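A white table and some colored water

I wanted to write about the small chemistry table since February, but every week there was something else. Now it is Monday evening, the tea is ready, and I have no more excuses.

The idea came from Gwenllian Penry, who teaches the younger group in Rirnstead. She asked me for a table where children can learn to pour and to compare colors before they touch anything serious. I am not a chemist. I like to arrange things, and I like glass, so I said yes.

The colors are only food coloring and water. Blue was the easiest. The orange-red took me almost 15 tries, because it always became either too pink or too brown, and I am still not completely satisfied with it. I put the blue in the beaker and gave it the middle of the table, where I drew a black cross. The cross is very useful. When a beaker has a fixed place, people return it there without being told.
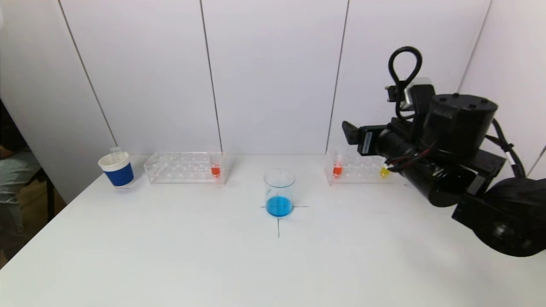
What I learned about the racks

I bought 2 test tube racks of clear acrylic. In the shop they looked elegant, and they are, but a clear rack on a white table is difficult to see when you are tired. Seren Lloyd told me to put colored tape on the corners. I did not want to spoil them, so for now I keep them near the wall and try to remember.

They also have many more holes than I need. At first I wanted to fill them all, like a box of pencils. Then I tried with very few tubes and liked it much better, because each color gets some air and the eye goes to it directly.

The paper cups with the dark blue sleeves were left over from Mandla's birthday. I use them for anything that has no proper home yet. 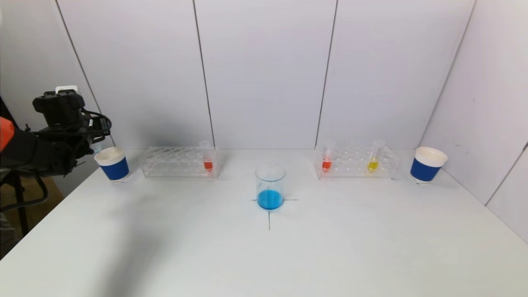 Yellow is the color I added last, and I think it makes the other two look warmer. Mandla says I imagine this. Perhaps he is right, but I will keep it.

For bigger amounts I have plastic tubes with a conical bottom and a screw top. The numbers on the side are printed clearly, so a child can fill to 30 or to 40 and check it alone. They cannot stand on the table by themselves, and I still need to find a good holder for them.

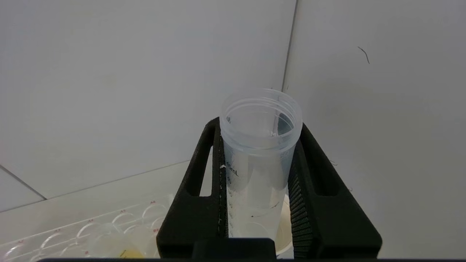 A 50 mL tube with the cap off.

Next I want to try a green, mixed from the blue and the yellow. Gwenllian wants the table before the end of the month, and I still have to write the labels.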